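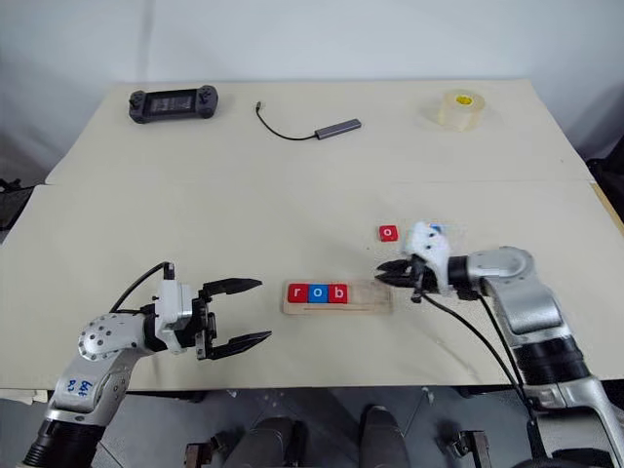 Figure 3. The word-building task in the Vedlow set, with "rob" in the tray. The right gripper is close to the tray's upper right corner.

4.2 What the remote operator adds

Much of the case for teleoperated teaching rests on a claim we find hard to accept as usually stated: that a person driving two arms passes on skill, and that more hours of driving pass on more of it. The Vedlow set holds 371 episodes of word building, all recorded in January under the Stoltis control scheme. We trained on all of them and then on random subsets. Gains flattened well before the full set was used. The 17 episodes we had marked as clean did nearly as well on the first three letters as a random subset several times that size.

We do not take this as proof that small sets are enough. The tiles go into a straight slot, the alphabet in use is short, and the operators all learned from the same Wodby handbook. A policy could score well here by copying a habitual arm path and never reading a letter at all — our swap test, in which two tiles trade places before the run, suggests that some of ours did just that.
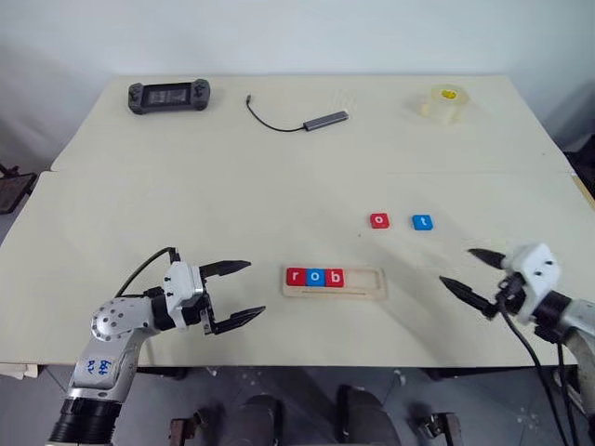

Figure 4. Both grippers open, "rob" in the tray, and the "o" and "t" tiles still loose on the table.

The fourth and fifth letters are where the policies come apart. With two tiles left, the choice of which to pick first matters, and success fell sharply for every model we tried. Vaněk, the baseline with the strongest published score, was trained for 2000 steps on the same data and did no better than ours after 1000. Its authors report only whole-word success, a measure that hides this drop — a word can be finished by luck when the loose tiles happen to lie in a familiar order. We would ask that later work report results letter by letter.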